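Kimidbridge Household Help > Kitchens and Tea Points
Storing paper cups and a tub of unknown whatever without it looking like a jumble sale

I have taken over the tea table at the hall where our Tuesday lunch club meets, an honour I got by leaving the room at the wrong moment. The cups live in a stack and the stack lives wherever the last person put it.
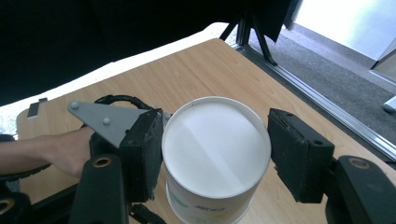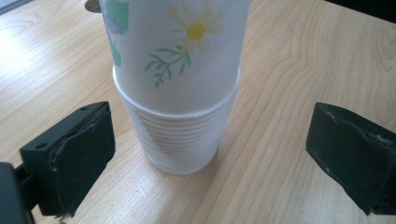

Posted by teatable_martyr, 7 December 2021, 803 views

The second one is the flowery cups, on the table, where they spend most of their lives. The first is the white tub with the flat lid, which goes in the same cupboard when it goes in a cupboard at all.

My trouble is threefold. The cups are nested so tightly that people pull off three at once, use one and put the other two back with thumbprints in them. The stack gets knocked over if it's any taller than a milk bottle. And the tub gets opened by everybody looking for sugar, who then find it isn't sugar and leave the lid half on.

I have one shelf, 44 cm wide, and one end of a table. There is no money. Somebody suggested a Kustari cup dispenser, the sort you screw to the wall, but the wall belongs to the hall and the hall has views about screws. Is there a way of keeping this lot clean and upright that doesn't involve me standing guard over it? We get through a fair few cups and I'd rather not be buying extra for the sake of thumbprints.

Posted by lidless_in_february

Turn the stack upside down. Rims to the table, bases in the air. People then have to take a cup by its bottom, so the thumb goes nowhere near the bit you drink from, and dust can't settle inside the top one. Put a clean tray or a sheet of kitchen paper under it first, obviously, or you've only moved the problem south.

For the sticking, it's usually that they've been pressed down by someone tidying. Hold the stack loosely and give it a gentle twist before you put it out. Don't squeeze. I used to bang ours on the worktop and got through a whole sleeve of bent rims before I worked out who was bending them.

Two short stacks beat one tall one. Keep the rest in the packet with the end folded over and a peg on it, and only top up when the table is down to the last few. If you leave the full packet out, it will be opened from both ends by half past eleven.

As for the tub, write on the LID as well as the side. Everyone looks at a cupboard shelf from above and nobody ever turns a tub round to read it. Masking tape and a marker pen, big letters. If the contents really aren't for general use, put it at the back of the shelf with something dull in front. We use the descaler.

Posted by Bursar of Biscuits

get a Felten box. had mine years, never broke

Posted by prinsroad_kettle

Not sure which Felten box is meant, they come in every size going, but a plain box with straight sides would do it. Measure your cups across the rim first and allow a finger's width all round. I bought one from Prins that was beautifully made and too narrow by the thickness of a rim, and it now holds teaspoons.

If you're spending nothing, an old cereal box cut down to half height works perfectly well. Lay the stack on its side in it, open end facing the back of the cupboard, and take cups from the other end. It can't fall over if it's already lying down – a principle I have applied elsewhere in life. Swap the box when it gets tatty.

I'd disagree with the descaler, by the way. Keep cleaning stuff on a different shelf from anything people drink out of, however well it hides the tub. A bag of flour is just as boring.

And move the sugar to the front. They'll stop opening the tub once they can see what they came for.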